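Robot arm on the garage bench, part whatever — simulator edition

Okay so the arm I've been building on the garage bench now has a twin on my laptop and I'm way too happy about it. Thread!

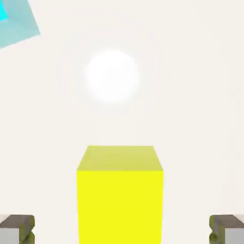 Tonight's sim view: yellow pillar, gray blocks low on either side, white ball floating over the top.

2/ For anyone new, I'm building a small desk arm I call Millow. Printed joints, hobby servos, and a base cut from an old shelf. The real one is in pieces right now while I redo the elbow, so all the work has moved into the sim.

3/ The white ball is my target marker. Wherever the ball goes, the fingertip is supposed to go. I parked it above the pillar with a gap because I want Millow to learn to stop short before it learns to touch anything (my real servos will thank me).

4/ Colors are super basic on purpose. Yellow = the thing you care about. Gray = stay away. The see-through light blue thing in the upper left is a keep-out block, and yes I still have to move it, it's in a silly spot.

5/ Numbers! I ran 2,000 practice reaches overnight with the old settings and 707 of them ended close enough to the ball to count. Not great! But last month I couldn't get one, so I'm taking it.

6/ Biggest fix so far was dumb. I had the elbow limit in degrees in one file and radians in another. Two evenings of my life. Check your units, friends.

7/ Second fix: slowing everything down. I dropped the top speed by 40 percent and the wobble at the end of each reach pretty much went away. I'll try the same thing on the real arm once the elbow is back together.

8/ Somebody asked what it costs. The sim is free, the laptop is old, and the servos were a four-pack from the bargain bin at Lepik — the parts store by the bus depot. They buzz. I love them anyway.

9/ Next up: swap the pillar for a shorter one, then let the ball wander a little between tries. If that goes okay I'll put a real yellow block on the real bench in September and we'll see how brave I feel.

10/ That's it for tonight, the elbow print just finished and I want to go poke at it. Settings file goes up once I clean out all the swearing in the comments.

Posted August 20, 2023

Replies

benchgoblin: the degrees/radians thing got me last winter, solidarity

tinytorque: what are you counting as close enough?

> 4 millimeters. I'll tighten it when I feel less fragile

sprocketsoup: please post a video when it's on the real bench!!

More threads
Millow gets a new elbow (again)
Wiring the Cemska servo board without crying
Shelf wood is fine, a defense
Ferkow gripper kit, first impressions

Back to top | © Millow build log | Contact: use the message button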